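4.2 Perda de rastreamento durante a colocação de alças

A falha mais instrutiva de toda a campanha apareceu na tarefa que julgávamos mais simples: pendurar alças de tecido em um expositor giratório de arame. O operador trabalha com duas garras manuais, cada uma com sua placa de marcadores, e a trajetória registrada serve depois para treinar a política executada pelo braço Forwood. De 100 demonstrações coletadas na bancada de Retamal, 14 continham um salto na pose estimada da garra direita. Em 5 delas o salto coincidia com a aproximação ao anel superior de ganchos, justamente o trecho em que a política mais depende de uma pose limpa. 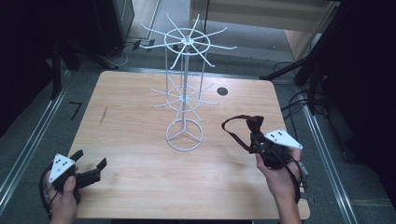 Figura 2. Bancada de coleta: expositor de arame vazio, duas garras manuais com placas de marcadores e alça de tecido marrom-escura na garra direita.

O mecanismo nos surpreendeu, e confessamos que a análise foi um prazer. A alça é flexível e, conforme o ponto em que é segurada, pode passar por cima do corpo da garra e encobrir pontos da placa quando o punho gira. O estimador aceitava soluções com poucos pontos visíveis e escolhia, entre duas orientações quase equivalentes, a errada. O erro durava pouco - alguns quadros, nada mais - e por isso escapava à inspeção visual das trajetórias, feita em velocidade normal por Yamila Sepúlveda e Wenceslao Espinoza.

Na reprodução pelo braço, porém, esses poucos quadros viravam um comando brusco de rotação. O limitador de velocidade interrompeu o movimento em 2 ocasiões, ambas com a ferramenta ao lado do expositor. Não houve contato com pessoas, pois a célula permanece fechada durante a execução. Ainda assim, tratamos os dois eventos como incidentes de segurança, e todas as trajetórias com alça foram retiradas do conjunto de treinamento até o fim da revisão.

A primeira hipótese, defendida com entusiasmo por parte dos autores, era outra: o reflexo da iluminação sobre o tampo. As câmeras instaladas nas próprias garras recebem bastante luz refletida quando estão próximas da mesa, e o veio da madeira oferece poucos detalhes estáveis para a odometria visual. O expositor, com hastes finas e brancas, ajuda pouco quando entra apenas parcialmente no campo de visão.

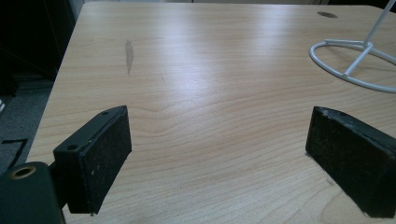
Laboratório de Manipulação e Aprendizagem por Demonstração - Instituto Brandulport

Vistas como essa, com os dedos abertos e uma faixa de brilho no tampo, foram processadas em separado para testar a hipótese. O resultado foi muito claro: a odometria perdia precisão de forma gradual, sem nenhum salto. Os saltos só surgiam no canal das placas, e a correlação com a alça ficou evidente assim que Fereshteh Ranjbar sobrepôs as duas séries temporais no Flususia, nosso visualizador interno.

A correção adotada tem duas partes. O estimador passou a rejeitar qualquer solução cuja orientação divirja da odometria além de um limiar fixo, marcando o trecho como inválido em vez de interpolá-lo. Além disso, o protocolo de coleta agora pede que a alça seja segurada com a parte livre voltada para o lado oposto ao da placa. Reprocessadas com o novo critério, as 14 demonstrações defeituosas foram todas sinalizadas - um resultado que comemoramos bastante! A oclusão simultânea das duas placas continua sem solução satisfatória e é retomada na seção 5.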